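Sadetell Publishes Results of Gripper Finger Comparison

CABANATUAN, July 18, 2024 – Sadetell, which makes hand-held grippers for recording manipulation tasks, has released the results of a comparison of three finger pad designs. The work was carried out with Callell, a company that tests robot end effectors and cameras.

Each design was used on 32 everyday tasks at a desk, ranging from handling flat sheets of paper to picking up small rigid objects.
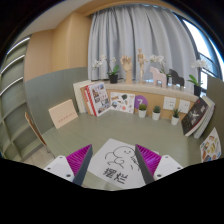
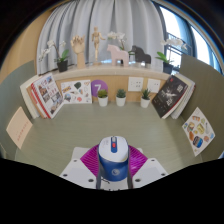 Ribbed magenta finger pads on the hand-held gripper, with a sheet of paper on the desk (first) and holding a rounded white-and-blue device (second).

Operators repeated every task 50 times with each design. The ribbed pads dropped the fewest rounded objects and needed the fewest second attempts. A flat rubber pad did better on paper, where the ribs sometimes caught the edge of the sheet and folded it. The third design, a soft foam pad, wore through before the trials were finished and has been withdrawn.

"We expected one pad to come out ahead on everything, and it didn't," said Na-rae Jeon, who led the trials at Callell. "For mixed desk work I would pick the ribbed one. For paper all day long, I would not."

The companies also compared two wrist camera lenses. The wider lens kept both fingertips and the back of the desk in view, and operators said this made it easier to review recordings. The narrower lens gave sharper detail on small print but lost sight of the object more often.

Sadetell will ship the ribbed pads as standard on its Drillamero gripper starting in December. Flat pads will be sold separately at $169 a pair. The first production run is 1,000 units.

"Pads can be swapped with two screws, and existing mounts will fit," said Lucrezia Leone, product manager at Sadetell.

The full results, including failed attempts – with notes on each – are available on request from the Sadetell press office.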